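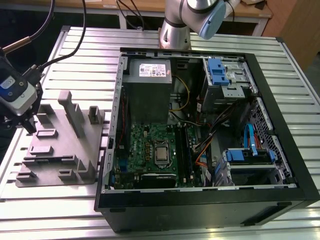

## Progress report, September: Tridell school computer reuse program

We thank the Sallo fund for the second payment, which arrived in the first half of the period. This report covers the work in the town of Dosex and in the villages along the river.

### Devices

In this period we received 187 used desktop computers from offices and private homes. Of these, 16 could not be repaired and went to the recycling yard. The others are given to families with children in school, or are still waiting for a hard disk. Disks are our main delay at this moment. The supplier changed its delivery terms in the summer, and now we must order a full box each time.

### Classes

The evening classes continue in 9 places. The parents' course on email and school forms was full in all of them except Org, where the bus stops running before the class ends. We have asked the school in Org to let us begin at 4:30 p.m. and we wait for the answer.

Many participants told us that the printed guide is too long. We made it shorter and put larger letters – the older learners had asked for this already last year.

### Money

From the budget line for spare parts we have spent 3,183 euros. This is a little more than planned, and the difference is again the disks. We ask for your permission to move the rest of the travel line to spare parts. Travel was cheaper than we expected, as two teachers now live in the villages where they teach.

### Next period

- Start the class in Org at the new hour, if the school agrees.
- Find a dry storage room in Dosex. The present rent ends this winter.
- Send the short questionnaire to the families who received a computer last year.

The questionnaire is attached in draft. We would be glad to have your comments before we print it, especially on the question about income, which some families may not like to answer.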